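Skoltau Foundation
6/22/23

The Skoltau Foundation thanks everyone who took part in this year's Open Build Days. The two days of talks and working sessions have closed, and the program team would like to share several notes with attendees, speakers and those who followed online. (Thread)

Registration closed with 89 people attending in person. This was the first edition held at the Pravbridge hall, and we are grateful to the hall's staff for keeping both rooms open late on the first evening, when the packaging session ran well past its scheduled end.

The opening talk was given by Yurani Agudelo, maintainer of the Cilter build tool. Her subject was the move from the old configuration format to the new one, and the difficulties that projects with long histories have met along the way.

Ms. Agudelo asked that we repeat one point from her talk. The old format will continue to be read by Cilter through the next major release. Projects do not need to convert their files this summer, and maintainers of downstream packages should not ask their contributors to do so.

Her slides will be posted with the speaker notes included. Several attendees asked for the table comparing cache behavior under the old and new formats. It is in the appendix and was not shown on stage for lack of time.

The second morning was given over to Yupanqui, the shared test runner that the Foundation has supported since its early releases. Participants brought their own projects and worked through open reports with the core team at the long tables in the smaller room.

By the close of the session, 59 reports had been reviewed. Many were duplicates and have been merged. Reporters will receive a notice in the tracker if theirs was among them. If you believe a report was merged in error, please reply in the tracker and a member of the core team will reopen it.

A number of the reports concerned test output on systems set to a language other than English. The core team has agreed to treat these as regular defects from now on. They were previously tagged as enhancements and tended to wait a long time for review.

We also wish to acknowledge the short talks on the second afternoon. The schedule allowed eight minutes for each speaker, with questions taken in the hallway afterward. The talk on reproducible builds for small teams drew so many questions that it was given again after the break.

Regarding recordings: all talks in the main room were recorded. The short talks were recorded only where the speaker gave consent on the sign-in form. Editing is under way and the files will be released in groups, beginning with the opening talk.

Viewers of the live stream lost sound during part of the panel on release planning. The room recorder was not affected, and the published version will have complete audio. We apologize to those who were following remotely and who wrote in at the time. Your messages were received and passed on to the technical desk.

Captions will be provided in English and Spanish. Corrections from speakers are welcome, especially for project names and command names, which the captioning software handles poorly. Speakers will receive a private link to review the text before it is published.

Travel support: recipients should send their receipts to the program office using the form supplied with the award letter. Scanned copies are accepted. Claims for rail and bus travel do not need a boarding record, but they do need to show the fare paid and the date of travel.

Attendees who have not yet returned the feedback form are asked to do so. The form is short, and the comment fields may be left blank. We would particularly like to hear from first-time attendees about the signs between the two rooms and the timing of the lunch break, on which opinions so far are divided.

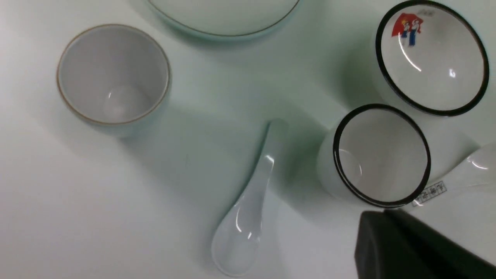
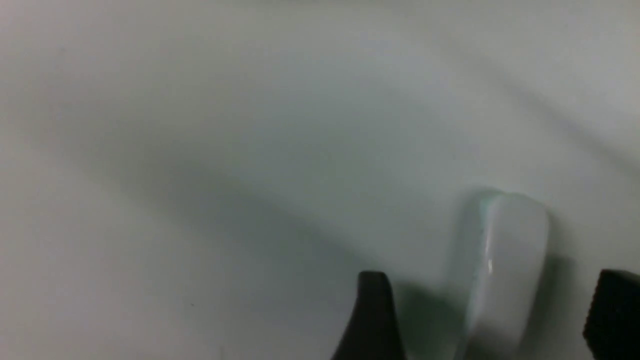 Work on next year's edition will begin in August with a call for session topics. The call will be open to individuals and to project teams, and proposals may be submitted in English or Spanish. Previous speakers are welcome to apply again.

We have heard the request for a longer working session. The program team is considering moving the short talks to the first afternoon, which would leave the whole of the second day free for project work. No decision has been made, and comments on this thread will be read.

Questions on sponsorship should go to the program office and not to individual members of the program team. The same applies to requests for letters confirming attendance, which can normally be issued within a week.

Persons interested in helping with Yupanqui between events are directed to the contributor guide, which was revised during the working session. The section on setting up a local test environment is now much shorter. The steps for older systems have been moved to a separate page.

Cilter users who could not attend may find the migration notes in the project's documentation. Ms. Agudelo has added answers to the questions raised after her talk, including the one on nested project folders, to which she had promised a written reply.

On behalf of the Skoltau Foundation, we thank our speakers, session leads and attendees, and the many people in the community who reviewed proposals during the winter. The names of all reviewers who agreed to be listed will appear on the event page together with the first recordings.

Replies to this thread will be monitored through the end of the month. After that date, please write to the program office directly.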